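Work and Automation, Unit 2: Who Teaches the Machine?
Handout prepared by Yaryna Romaniuk

Read before the seminar. Yes, all of it. It is one page.

The usual story goes: robot arrives, worker leaves, newspaper prints a photo of an empty chair. Our case, the Gustholm sports goods depot, is duller and more useful. The depot had 147 staff before the Wukura project and 144 a year later. Two of the three retired. The third opened a café.

What changed was the work. Packers who used to fill boxes now spend part of the shift showing a machine how boxes might be filled. They pick an item up with a hand-held gripper, move it, put it down, and do it again. Management calls this "demonstration". Halyna Kravets, a packer interviewed for the course, calls it "being slow on purpose, for the same money".

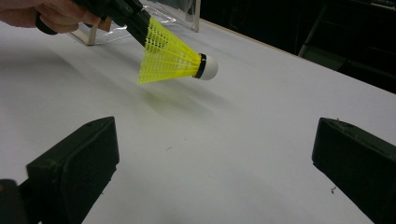 Her complaint deserves more than a laugh. Under the old system her speed was her standing on the floor, and a good day was 237 orders. A demonstration has no such number, so supervisors invented one, and it measured the wrong thing. People hurried. The recordings were poor, and everyone was sent on a course about patience.

Terms to know: deskilling, tacit knowledge, piece rate, task redesign.

For discussion:
Who owns a knack once it has been recorded?
Should demonstrators be paid as packers, as trainers, or as something the payroll software has no code for?
Compare Gustholm with the Britovel case from Unit 1. Which staff were asked first, and about what?

Reading: Mahmoud workbook, chapter 2. The chapter on pensions is optional, though less so every year.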